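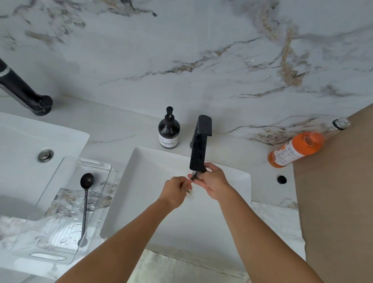
Rinsing at the middle basin, with a long-handled black spoon lying in a clear tray in the one beside it.

Home | Kitchen | Cloths and Cleaning | Index A–Z

Long-handled spoon (washing and care)

2023-09-15
By the household editor, Prullau Home Encyclopedia

A long-handled spoon is any spoon whose handle is a good deal longer than its bowl needs it to be. That's my own working definition and I'm aware it's a bit loose. The kitchen drawer version might be a jam spoon, a spice spoon for getting to the bottom of a tall jar, a stirring spoon for drinks, or one of those thin decorative ones that come in a set and get used far more than whoever sold them expected. This entry is mostly about washing and drying them, as the washing is where most of the letters come from (the shapes and their names are covered in the main entry, Spoon).

I've kept them for years and I'm very fond of them, so please forgive the enthusiasm.

Names and sizes

There isn't one agreed name. In Kerlow, where I do most of my shopping, the market stall sells them as "jar spoons" whatever they're for, and my own family always said "long spoon" and left it at that. The older Nisbet pattern book, which I lean on a lot for this part of the encyclopedia, lists 122 spoons, and of those 40 have what it calls a drawn handle, meaning thin all the way along with hardly any widening at the end. Those are the ones I mean here.

The length varies. My favourite is 113 mm from the tip of the handle to the start of the bowl, and it's one of the short ones! Bowls come round, oval or nearly flat. Some spoons have a useful shape at both ends: an oval bowl one way and a little round tip the other, so you can scoop with one and poke, press or taste with the other. I used to think the small end was only for show, and then I tried getting a caper out of a narrow jar.

Materials

Wood, metal, horn, bamboo, and these days plenty of moulded things too. Dark ones are awkward to tell apart at a glance. A dark-stained wooden spoon with a matte finish and a blackened metal one can look like brother and sister across a room, and I've picked up the wrong one more than once and only known it by the weight. It does matter for the washing, so if you're not sure what you've got, hold it for a moment. Metal feels cold and heavier than it looks. Wood feels like nothing much.

Handles are often plain, but a twist or a bit of carved texture is common, and lovely to hold. It's also where the jam ends up.

Washing by hand

I do all of mine by hand, including the ones I'm told could go in the machine. A thin handle slips through the cutlery basket and stops the arm going round, and wood doesn't enjoy an hour of heat and steam anyway.

You don't need the kitchen sink for it. I've come round to using a bathroom basin for the small, thin pieces: the tap is closer to you, there's no stack of saucepans in the way, and a plain white basin shows up every crumb that comes off. A basin that sits up on the counter is easier on the back as well, though the sides will splash if you run the tap hard.

My usual order goes like this.

1. Clear the basin first. Toothpaste and razors want to be somewhere else, and it's worth giving the bowl of the basin a quick wipe.

2. Put the spoons in a tray. I like a clear one with raised edges and a cut-out at each end to lift it by. Long handles laid corner to corner take up less room than you'd think, and nothing rolls off the counter. If you have two basins side by side you can keep the tray in one and wash in the other, and I'm openly jealous of anybody who can.

3. Run a thin stream of water. A trickle is plenty. Lukewarm is right for wood, and a little hotter is fine for metal if your hands can stand it.

4. One small drop of soap on the fingertips, straight from the pump. I don't use a scourer on anything dark, it leaves pale scratches you'll look at for ever.

5. Start at the bowl and rub with the pad of the thumb, inside first and then the back. The join where the bowl meets the handle is the bit that gets missed.

6. Work along the handle with both hands, one holding and one rubbing, turning the spoon as you go. With a textured handle I follow the twist round with a fingertip. It takes longer and it's rather soothing.

7. Rinse from the handle end down, letting the bowl hang below your hands so the suds run off it into the basin.
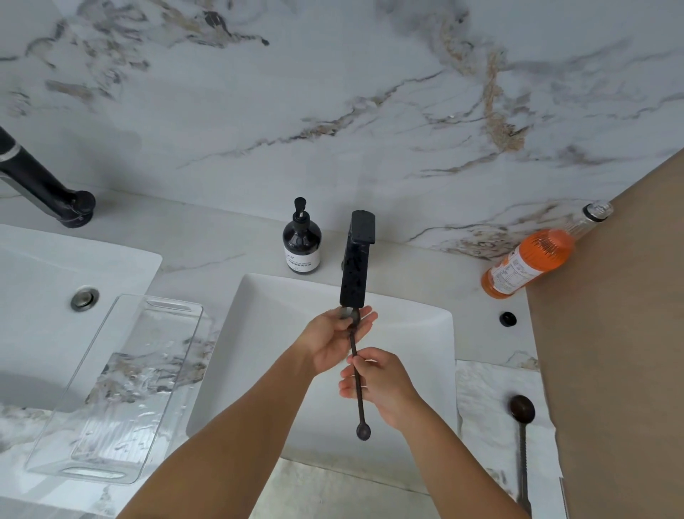 Stubborn bits

Dried honey is the easy one, it only wants warm water and patience. Porridge is worse. Turmeric is worse still, and on pale wood it's there for good as far as I'm concerned (on dark wood you'd never know). For anything stuck in a carved handle I use an old soft toothbrush, brushing along the groove and never across it.

If there's a smell, and onion is usually to blame, a paste of bicarbonate of soda and water left on for a few minutes does the trick. Lemon juice is the traditional answer in Kerlow. I've tried both on the same spoon and preferred the paste, but I wouldn't fall out with you over it.

Soaking comes up in nearly every letter. For metal, soak away. For wood, please don't! The grain lifts, the surface goes furry, and a thin handle can bend as it dries. I once left a wooden one standing in a mug overnight and it came out with a curve like a banana. It still stirs, but it won't lie flat in the drawer.

Drying

Quick drying is half of looking after wood. Have everything laid out before you turn on the tap, so you aren't hunting for a towel with dripping hands. I put a folded towel along the front of the basin, where it catches the drips that would otherwise run down to my slippers, and a flat sheet of kitchen paper to one side for the finished spoons.

Give each one a shake over the basin, wipe it, and lay it on the paper with space round it. Don't stack them. With thin handles I turn them over halfway through, though I couldn't prove to you that it helps. Then leave them out until they feel properly dry, and for wood I give it overnight before it goes back in a closed drawer.

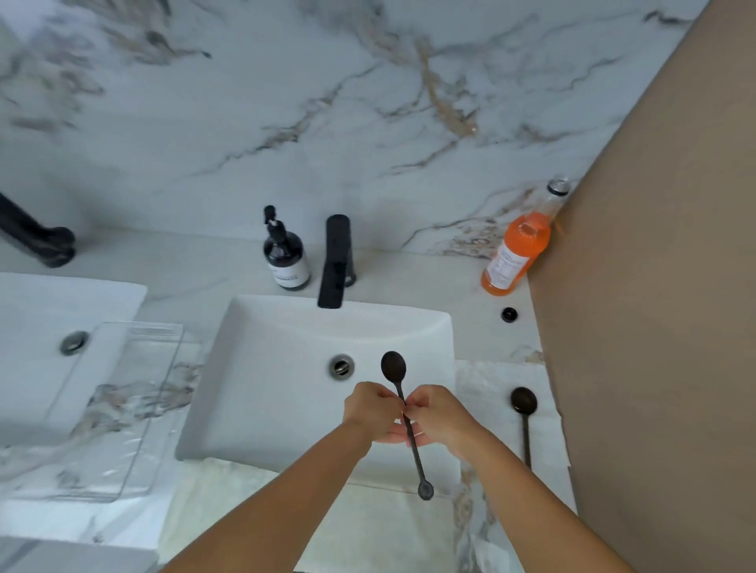
A double-ended wooden spoon held over the basin, with a second spoon on a paper towel at the side.

Standing them upright in a pot is fine once they're dry. Wet, the water collects at whichever end is down, and with a double-ended spoon you'll have a soggy bowl or a soggy tip depending on how you dropped it in. I lay those flat every time.

Oiling

Only for wood, and only now and then. I do mine in February, when the heating has been on for months and everything in the house has gone dry, me included. A little food-safe oil on a soft cloth, rubbed in along the grain, left for 40 minutes and wiped off again. I use the Lurkix spoon oil these days, mainly for the small bottle, which suits somebody with more enthusiasm than cupboard space. Plain mineral oil sold for chopping boards does the same job. Cooking oils can turn sticky and start to smell, and olive oil is the one I regret most.

A dark spoon may leave a bit of colour on the cloth the first time. If it keeps happening, use of after use, I'd keep that spoon for display.

Storage

Shallow drawer, handles all pointing the same way. Double-ended ones spoil the system and I've given up arguing with them. A strip of cloth at the bottom of the drawer stops thin spoons sliding to the back every time you open it, and it's easy to take out and wash.

Tall jars look pretty on a counter but keep them away from the cooker, where they get a film of grease that needs washing off before you've even used the spoon.

Things readers disagree about

Whether a split wooden spoon can be saved is the big one. I say a hairline along the handle can be sanded and oiled, and a crack in the bowl means it goes to the garden for plant labels. Others throw out both, and a few glue them, which I wouldn't do with anything that goes near food.

The other is whether new spoons should be washed before first use. Yes. I was surprised there were two sides to that.

Related entries
Spoon
Jam jars, cleaning of
Wooden boards and bowls
Soap, liquid
Tea towels and other cloths

Recently updated
Draining racks
Bicarbonate of soda
Marble worktops, everyday care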